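Search this book Go

Chapter 4
When the Practice Room Is Made Up

Most school robot clubs now do their first months of work inside a simulator. The sales talk says a student can fail all day and break nothing. I don't doubt the second half. I am less sure that failing in there teaches what people say it does.

Take the Derura club, run by Halfdan Kirkegaard, with 11 students and one real arm among them. In November they set a simple task: move to an object, close on it, lift. In the simulator, one team got 17 good lifts in a row. On the real arm they got none before lunch. 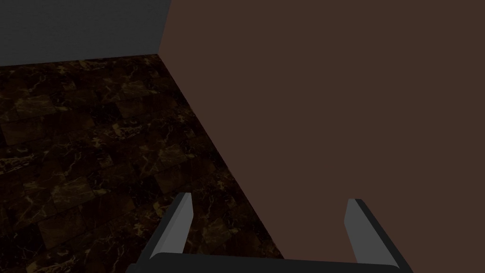
The team blamed the arm. Kirkegaard blamed the friction setting, a number somebody had copied from an old project and never checked. Both may have been right - the club kept no notes that could settle it, and that is the first thing this chapter will ask you to fix.

Search this book Go

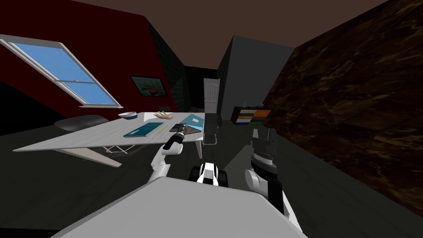 A second worry is the furniture. Mizanur Bandara, who helped judge the club's entries, asked why students spend so long making a room look lived in. A pencil lies at an angle on the table, near a closed teal book, and there is even a bowl with a blue inner rim. Fine. But does the pencil roll when it is bumped? Does the book have any weight? If you can't answer, you have built a nice picture and tested very little.

We will start with the dull part. Before you run anything, write down what you expect the robot to do, then run it 10 times and keep every result, including the bad ones.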